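Automatisation de la reprise de pièces : ce qui change à l'atelier

11/09/2024

Fondulix tourne chez nous depuis 30 postes de travail complets. Le périmètre reste limité : prise d'un objet sur plan de bois, dépose en bac, contrôle visuel. Sur 368 cycles relevés, 25 ont demandé une intervention manuelle, presque toujours à la prise.

Les trajectoires ne sont plus écrites ligne par ligne. Natália Zelenák et Kourosh Rezaei montrent le geste avec la pince tenue en main, et le modèle est réentraîné sur ces démonstrations. Il en a fallu 154 pour la première famille d'objets.
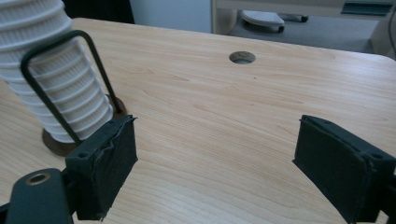
Mors ouverts au-dessus du plateau, cylindre blanc nervuré sur son socle brun.

Côté personnel, l'effet est moins net que prévu. Le poste de tri existe toujours, mais Oranuch Thammasiri y passe la moitié de son temps à refaire des démonstrations et à classer les échecs. La fiche de poste, elle, date d'avant. La classification n'a pas bougé non plus, et Duangjai Phromma a porté le point en réunion de septembre. Réponse attendue.

Autre constat : la fatigue se déplace. Moins de port de charge, davantage de tension dans le poignet après une longue série à la pince. Nous limitons désormais les séries à 25 gestes, avec rotation.

Prochaine étape, les objets à anse métallique. L'ouverture des mors et l'angle d'approche restent à fixer.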